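Allham Home & Reno Forum › Kitchens › Wallpaper behind the bench: mad or fine?

teacup_tess
13 April 2019
Okay, need opinions before my sister talks me out of it. I've got a dark brown marble benchtop (it came with the house, I didn't choose it, but I've grown fond of it) and I want wallpaper instead of tiles on the walls around it. Everyone in my family reckons it'll peel off by winter. I'm after that cream and beige look with the ovals, a bit seventies, a bit nanna. Tell me I'm not mad!
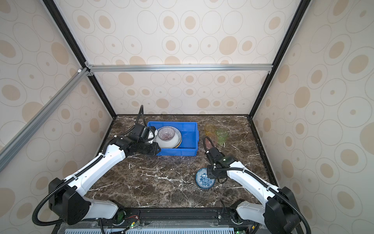
Beige ovals with dark brown marble — the colour combo I'm after.

grout_dodger
You're a bit mad. I papered behind a sink in our old place and the bottom edge lifted inside a year. Tiles in that beige would give you the same colour and you can go at them with a scourer. Paper you can't.

bench_and_butter
Disagree with grout_dodger, sorry. Mine's been up since before the kids started school and it's fine. You need a proper vinyl one though, and a bead of clear silicone where it meets the stone. I used the Plekness kitchen range, $29 a roll when I bought it, and wiped it down tonight after a spag bol incident.

teacup_tess
Ooh, okay. Next worry is whether it's all too busy, as I'm a crockery tragic and everything lives out on the bench. Florals, stripes, the lot. I own over 2000 pieces if you count saucers (my husband does, loudly).

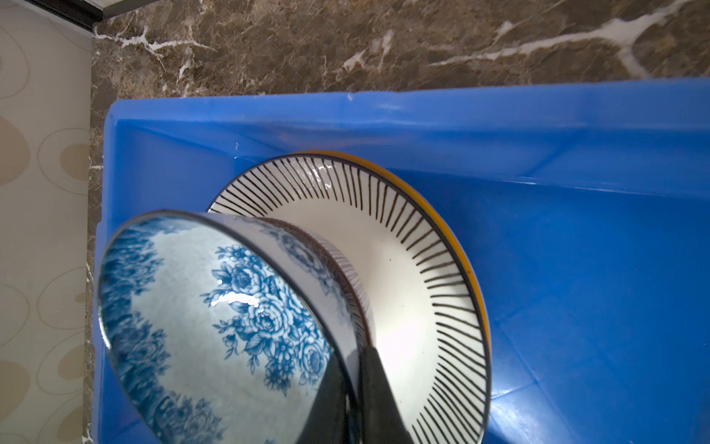 Blue and white floral bowl, striped plate, bright blue tray.

magpie_mum
I love that blue against the brown! Busy is good. My only rule is that the paper stays pale and the dishes do the shouting.

grout_dodger
Each to their own, but that much pattern would give me a headache before breakfast. Plain wall, fancy plates. Or the other way round.

bench_and_butter
You say that about everything, grout. You said it about my lino.

teacup_tess
Ha! I rang Bodnár this arvo and they quoted me $1566 to strip, prep and hang the lot, including the two side walls. Is that steep? It felt steep. I'd also have to clear the whole bench for them, which is a weekend's work on its own.
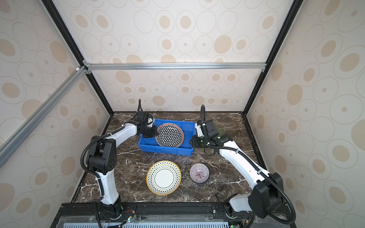 magpie_mum
Does that price include the paper?

teacup_tess
Only the labour and the paste, so I'd be buying the rolls on top.

bench_and_butter
Then yeah, steep. Get a second quote from Jirkero, they did my neighbour's hallway in March and she was rapt. Or do it yourself, it's a small area and the pattern's forgiving. Ovals are much easier to match than stripes.

grout_dodger
Forgiving until your back corner is out of plumb and every oval leans. Check your corners with a level first. I'll say no more.

teacup_tess
Right, DIY is back on the table. What order would you do it in, and where do I put the good plates in the meantime?
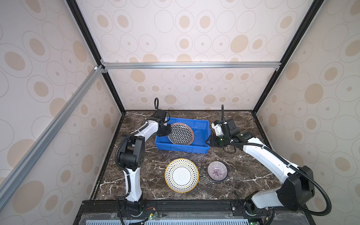
magpie_mum's order of attack

1. Clear the bench. Stand the plates on edge in plastic tubs with tea towels between them, and put the tubs in another room.
2. Sugar soap the walls, rinse, and leave them overnight.
3. Fill any dings, sand, then size the wall. Don't skip the size!
4. Cut your drops with an extra 10 cm at the top and bottom.
5. Hang the middle of the back wall first and work out to the corners.
6. Silicone along the stone last, once the paste has gone right off.

grout_dodger
Good list. Still say tiles.

teacup_tess
Thanks all, ordering samples tonight. Does anyone know if the cream one yellows near a window?

bench_and_butter
Mine hasn't, but it faces south. Stick a sample up with a bit of tape and give it a few weeks.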